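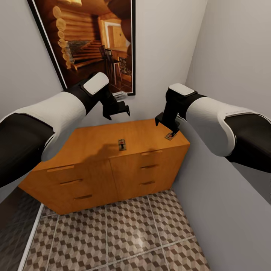 Kanow Wool Felt Drawer and Shelf Liner

We love this stuff, and we've been putting it in everything. Kanow is a dense wool felt, sold by the roll, that turns a plain shelf or a rattly old drawer into a place you enjoy opening. It lies flat the day you unroll it, cuts with ordinary kitchen scissors, and keeps spoons, screwdrivers and teacups from sliding into each other every time somebody bumps the furniture with a hip.

If you've only ever used the printed paper kind (the one that curls at the corners by spring!), felt is going to feel like a different product altogether. It has some weight to it. You drop it in, smooth it once with the flat of your hand, and it stays put with no glue and no tacks.

What's in it

The felt is undyed wool pressed to an even thickness, with a thin cotton backing that gives it grip on painted or varnished boards. We make it in four colors: oat, moss, slate and a dark red called Rebane, which started as a one-season run and got so many letters that we kept it. Because the oat shade is the natural color of the fleece, it varies a little from roll to roll, so order everything for one piece of furniture at the same time if a match matters to you.

Sizes

Short roll: 40 cm wide, 468 cm long. Fits most kitchen drawers and does a whole bank of them.
Workshop roll: 40 cm wide, 1000 cm long. For tool chests, hall closets, and people who get carried away.
Sample pack: one small square of each color, postage included.

Cutting and fitting

Measure the inside of the drawer, front to back and side to side, and take a hair off each number. Mark the cotton side with a soft pencil. Long straight cuts come out cleanest with a rotary blade and a metal ruler, but scissors are fine, and wool is forgiving enough that a wobbly edge closes up after a week or two of use.

For old cabinets with corners that aren't square (we have never met one that was), cut a newspaper template first and trim that until it sits right. Then trace it. For deep shelves, lay two strips side by side with the edges touching. Don't overlap them, or you'll get a ridge that tips over anything with a narrow foot.

Sweep out the drawer and let it air overnight before the felt goes in, especially if it has been in a basement.

Looking after it

Vacuum with the brush head whenever you think of it. Crumbs lift right off. For a spill, blot with a cold damp cloth and take the piece out to dry flat, away from the heater. No machine washing, please! It will come back half the size and twice as thick, though one customer wrote to say it made a terrific trivet.

Wool does attract moths in a closed cupboard that never gets opened. Cedar blocks help, and so does taking the liner outdoors for a good shake when the weather turns warm.

Goes well with

Bullix drawer dividers, which press into the felt and hold without screws. The low height suits cutlery and the tall one is made for workshop drawers.
Ninow beeswax stick, for runners that squeak or catch. Rub it along both rails, slide the drawer in and out a few times, wipe off the extra.

Ordering

Rolls are cut to order and leave us wrapped in brown paper. Unopened rolls can come back within 20 days. Slate is out of stock in the workshop length until January, but the short roll is on the shelf and ready to go.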